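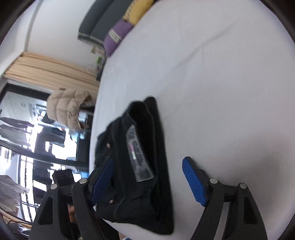

夹爪开度读数偏移，Nuteritz暂停衣物整理数据采集

Nuteritz于2019年7月24日发出通知，暂停使用Duvent手持双指夹爪进行衣物类采集作业，同时冻结一批已入库的录像和开度记录。通知称，部分夹爪在连续开合后出现开度零点偏移，记录值小于两指之间的实际距离。用这批数据训练的抓取程序在Cormier的折衣工位试运行时，发生一次未按预期停止的闭合动作，操作员右手食指被夹在指垫与衣物之间。

操作员当时戴着防割手套，经检查无外伤，当班后半段改做复核工作。Cormier在当天断开了该工位机械臂的动力电源，至今没有恢复自动运行。

受影响的范围

Nuteritz在用的同型手持夹爪为87具，全部列入复检。已完成的复检中，有18具的零点偏移超过内控限值，其余未超限的也暂不发还采集点。冻结的批次含2000段记录，内容为夹取、翻转和搬移叠好的衣物，其中174段可以确认由超限夹爪录得。剩下的记录要等夹爪编号与时间戳核对完毕才能定性。

这批记录的采集地点是带床铺的居室，衣物叠好后放在床单上，由采集员手持夹爪完成动作。每段记录包含随动相机画面、夹爪位姿和开度值三路信号。画面与位姿两路目前没有发现异常，问题集中在开度一路。

Nuteritz负责采集硬件的Noémie Chisholm表示，偏移在画面里看不出来。指垫与布料的接触情况在录像中是正常的，采集员操作时也没有手感上的差别，只有把开度值单独取出，与画面中的指间距离逐帧比对，才能看到两者对不上。她说，例行抽检只检查信号是否连续、有无丢帧，没有设置这一项比对。

故障是怎样产生的

该型夹爪的两指由连杆带动，指内侧装有带棱的蓝色软垫，连杆关节以金属销连接。开度由装在驱动轴上的磁编码器测量，再按连杆几何关系换算成指垫间距。换算成立的前提是各关节没有明显间隙。

Duvent对退回的首批样件做了拆解。质量主管Solange Marchand说，超限样件的共同点是外侧关节的销孔磨损，销与孔之间出现径向间隙。空载闭合时，间隙不影响读数；夹住有厚度的软物时，指垫被布料顶开，间隙被吃掉，编码器一侧却继续向闭合方向转动，于是记录的开度比真实开度小。衣物越厚、层数越多，差值越大。叠好的牛仔裤和带翻领的上衣在这批记录里占比较高，恰好落在差值最大的区间。

磨损本身来自两个因素。其一，销孔内原设计有一道自润滑衬套，后来一个生产批次改用了外径相同、壁厚略小的衬套，装配后过盈量不足，衬套随销一起转动，磨的是连杆基体。其二，采集任务的开合频率高于Duvent手册给出的推荐值。手册规定连续作业后应静置并做一次归零，采集点的排班表没有留出这段时间。

双方对两个因素各占多少看法不一。Marchand认为，按推荐频率使用的样件即便装了薄壁衬套，磨损也在允许范围内。Chisholm则指出，手册中的频率写在“保养”一章的表格附注里，没有作为使用限制列出，设备本身也没有超频提示。

从记录到机械臂

Cormier工位上的抓取程序由Uradar提供。该程序以人手持夹爪的记录作为示范，学习在什么位置、以多大开度闭合，然后在机械臂末端的同型夹爪上复现。末端夹爪采用电机驱动，关节销为加厚规格，没有磨损，读数准确。

这样就产生了错位。示范记录里的开度值偏小，程序据此给出的目标开度也偏小。准确的末端夹爪忠实执行，结果是闭合量超过夹稳衣物所需，指垫持续压紧，电机电流升高。Uradar的程序原设有电流门限，达到门限后应停止闭合并退回一段行程。但在部署前的调试中，由于厚衣物频繁触发门限，造成大量中途放弃，调试人员把门限调高了一档，并把触发后的动作由“退回”改成了“保持”。

事发时，操作员伸手整理一件从叠边滑出的上衣，手进入两指之间。工位的光幕设在工作台外沿，按流程，操作员需先按下暂停键再伸手。控制日志显示暂停键已按下，程序也收到了信号，但当时正处于闭合段，程序把暂停安排在该段动作结束之后执行。闭合完成后夹爪停住，同时保持压力，没有松开。操作员随后按下急停，电源切断，末端夹爪因减速机构自锁仍未张开，最后由同班人员用手动释放旋钮松开。

从按下暂停键到手指脱出，日志没有留下完整时间，急停之后控制器断电，记录随之中断。Cormier表示正在从工位监控中补取这段时间。

暂停键的处理方式

调查中争议较大的一项是暂停键。Uradar在书面回复中称，暂停键属于流程控制，不属于安全功能，延后到动作段末尾执行是为了避免衣物悬空掉落，安全功能由光幕和急停承担。Cormier的工位作业指导书则把“按暂停键”写作伸手前的唯一步骤，没有要求确认机械臂已静止，也没有说明暂停可能延后。

光幕为何没有动作也已查明。工位为了便于送料，在二月做过一次改动，光幕在送料阶段处于屏蔽状态，屏蔽信号由程序给出，动作段结束才撤除。换言之，在操作员伸手的那段时间里，暂停被延后，光幕被屏蔽，两者取决于同一个程序状态。改动后做过功能测试，测试项目为送料阶段光幕不误停和动作段结束后光幕恢复，没有包括送料阶段有人伸手的情形。
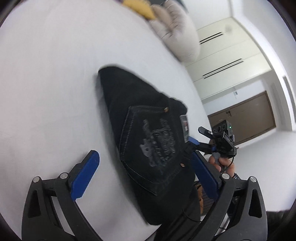 白色床单上叠好的黑色牛仔裤，两具手持夹爪在旁作业。

手持端的风险

通知同时对采集员一侧提出了要求。手持夹爪没有大功率驱动，不会造成类似工位上的夹压，但销孔磨损到一定程度后，销有从外侧脱出的可能。退回样件中有一件的销端挡圈已经变形，尚未脱落。Duvent建议在复检合格之前不要用手持夹爪夹取硬物，也不要将手指放在连杆关节处。

双人同时作业的采集方式也被暂停。该方式由两名采集员各持一具夹爪，从不同方向接近同一件衣物，两路开度记录要在后期合并。Chisholm说，如果其中一具偏移、另一具正常，合并后的数据会显示两只夹爪以不同力度夹同一层布，程序从中学到的配合关系没有意义，修正也比单夹爪困难。这部分记录将排在最后处理。

线缆方面，有采集点反映手持端数据线在转腕时受拉，造成接口松动。Duvent检查后认为与开度偏移无关，松动只会造成丢帧，不会改变数值。Nuteritz仍把线缆固定纳入了复检项目，要求从模块出线处到手腕之间留出余量。

已经采取的措施

Duvent已停止发运装有薄壁衬套的夹爪，并向用户提供替换连杆组件。替换需要拆下两指外侧的销，装入新连杆后重新标定。标定使用随件提供的两块量块，一块夹在指垫前端，一块夹在根部，两次读数之差超限即判不合格。旧版标定只在空载全闭状态下取一个点，Marchand承认这一方法查不出径向间隙。

新固件增加了两项功能：累计开合次数到达设定值后提示归零，未归零则在每段记录的头部写入标记；闭合电流与开度变化不匹配时，在终端显示告警。固件不会阻止继续采集，是否停用由用户决定。

Nuteritz对冻结批次的处理分两步。先以画面中的指间距离重新估算开度，与原记录比较，差值稳定的记录可以整体修正；差值随时间变化的记录作废重采。厚衣物夹取时，指垫下半部常被布料遮住，画面估算的可用帧偏少，修正后的数据会另设标签，与原始合格数据分开存放。已经交付给下游的副本由Nuteritz逐一发函，要求停用并回执。

Uradar撤回了在Cormier部署的程序版本，将电流门限恢复为原值，触发后的动作恢复为退回。暂停信号改为立即执行，闭合段中收到暂停时，夹爪先张开再停住。衣物因此掉落的，由操作员重新摆放。该公司没有说明此前的门限调整是否经过评审，只表示今后对已部署工位的参数修改需要双方签字。

Cormier取消了由程序控制的光幕屏蔽，改用独立的安全继电器和固定时长，屏蔽超时即停机。作业指导书增加了确认静止和确认指示灯两个步骤，手动释放旋钮旁加装了标牌。工位其他班次的人员也接受了手动释放的操作训练，此前只有维修人员受过这项训练。

尚未解决的问题

复检标准还没有统一。Duvent给出的限值以空载重复定位为基础，Nuteritz要求以夹持多层布料时的偏差为准，两种方法在部分样件上得出相反结论。在标准确定前，Nuteritz按较严的一种执行，复检不合格的夹爪贴红色标签单独存放。

更换后的连杆组件能使用多久，目前没有现场数据。Duvent的台架试验采用刚性试块，Chisholm要求补做布料试验，并把采集现场的实际开合频率写入试验条件。Marchand说布料试验已经安排，试样包括折叠牛仔布和填充外套，结果会先发给正在复检的用户。

采集恢复时间未定。Nuteritz的通知只列出了恢复的条件：夹爪逐具复检合格并贴有新标定标签，采集点排班表留出归零时间，抽检增加开度与画面的比对。Cormier的工位恢复自动运行需另行验收，在此之前折衣由人工完成。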